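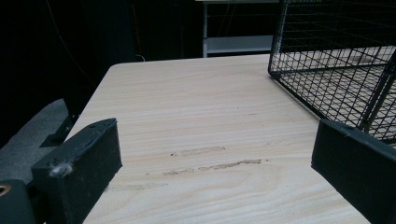 Can a machine do the clearing up yet, or am I dreaming?

Horațiu Vasiliu

Hi all, long-time reader, first time posting. I run the break room and the front counter at Prindus, a small picture-framing shop. My day ends with the same stupid chores: paper cups off the tables and into a wire basket, the basket into the back, tables wiped, scuffs rubbed out if they'll come out, floor done. It eats up almost 15 minutes if everybody was tidy and a lot more if we had a class in. I don't hate it, but I'd love to hand it off to something with a plug on it.

I already have a robot vacuum (a Gindow, bought used for $89) and it's great on the carpet until it meets a cord. So my question is whether anything you can buy right now, or even soon, can do the stuff above floor level. I'm not asking for a butler! Picking up a cup without squashing it and setting it down inside a basket would make me happy. The wiping I could live with doing myself.

A guy who came in to get a poster framed in November told me I'd have one within two years. My brother-in-law says never in my lifetime. Somebody here must have a better idea than either of them. Also if the answer is "buy a bus tub," please be gentle.

toastrack_dee

I work on the software side of a warehouse picking outfit, so not quite your world but close enough that I've watched a lot of arms pick up a lot of things. My short version is that the single pick is mostly fine now and the whole chore isn't.

Paper cups are kind of a mean thing to start with. They're light, so a small nudge tips them, and they crush easily, so you can't just squeeze hard and hope. If there's an inch of cold coffee left in the bottom you've got a different weight and a spill waiting. People do all that by feel without thinking. A lot of grippers have very little feel, or have it only in the fingertips, so they lean on the camera to tell them how things are going, and the camera's view gets blocked by the gripper right at the moment you want to see.

Then there's your basket. Black wire mesh is a pain! Depth sensors look straight through the holes and see the table, or they see half the wires and call the rest empty space. I've seen an arm drive its fingers into the side of a mesh bin over and over because as far as it knew there was no side. A plain solid tub with a low rim would be a kindness. So I'm afraid I am sort of saying buy a bus tub, just for the robot's sake and not yours :)

Where things have moved is training by showing. You do the job many times yourself with the camera watching, and the machine learns to copy the motion. That works a lot better than I would have guessed five years back. It does get thrown off by changes, though. Different lamp, different table height, somebody leaves a jacket on the chair, and the success rate drops. How much it drops depends on how varied the practice was. 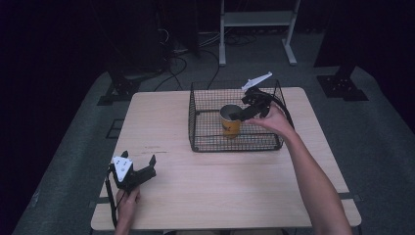 So what about one cup, one basket, same table every day, could a robot handle that now?

A decent research arm can do that today if the cup starts in roughly the same area and someone has spent the time training it on that job. What you can't get yet is one you'd leave running in a shop after closing with the lights half off. It'll drop some, miss some, and now and then it will stop and wait for a person. For a lab that's a good day. For you, at six in the evening with your coat on, I think it's a worse deal than picking up the cups.

One more thing on cost, because people forget it. The arm is only part of it. You need something to mount it on, a computer, cameras, spare fingers (they get chewed up and fuzzy pretty fast), and somebody's evenings. The evenings are the expensive bit.

benchdog

bus tub lol

Seriously though, I do cabinets and we looked at an arm for the shop. Not for cups, for taking parts off the sander and stacking them. Guy from Leitão came out and did the demo and it stacked beautifully as long as he was the one loading it. We gave it our own parts with dust on them and it started fumbling. He was nice about it. We passed.

What we did get is a Drallum cart that follows you around. Dumb as a brick, but it carries stuff, and it was $774 with the charger. If your complaint is mainly the walking back and forth then look at something like that. If your complaint is cups I got nothing.

For the scuffs, try a melamine sponge on a spot underneath first. Depends on your finish. Go with the grain and don't lean on it or you'll take the sheen off. If they're dents and not marks then the sponge won't do anything and you're into sanding.

sunny_in_the_annex

Chiming in from the home side! My mom has trouble with her hands so I've been following this stuff for ages, way more than is healthy. I agree with most of what toastrack_dee wrote but I'm a bit more hopeful about timing. I think tidying will show up in homes as a slow helper before it shows up in shops as a fast one, because at home you don't care if it takes all night to clear a coffee table. Slow is fine when you're asleep.

What I'd do in your place is make the room easier now. Pick one kind of cup. Give the cups one spot to end up in, right by the door, so customers do half of it for you. Tape the cords up off the carpet (your vacuum will thank you too). All of that helps you this week, and it's the same list anybody would give you if you were getting a room ready for a robot later on.

I wouldn't put a deposit on anything. I did that once with a laundry folder and I'm still waiting on the refund.

Horațiu Vasiliu

Thanks, everybody. The mesh thing had never crossed my mind. I've moved the basket over by the door and I'll try the sponge on the worst table tonight. benchdog, does that cart manage a door sill, or does it need a flat floor all the way?

benchdog

Ours goes over a low one if you take it straight on. At an angle it sulks.

Contact us | Copyright, all posts belong to their authors | Back to top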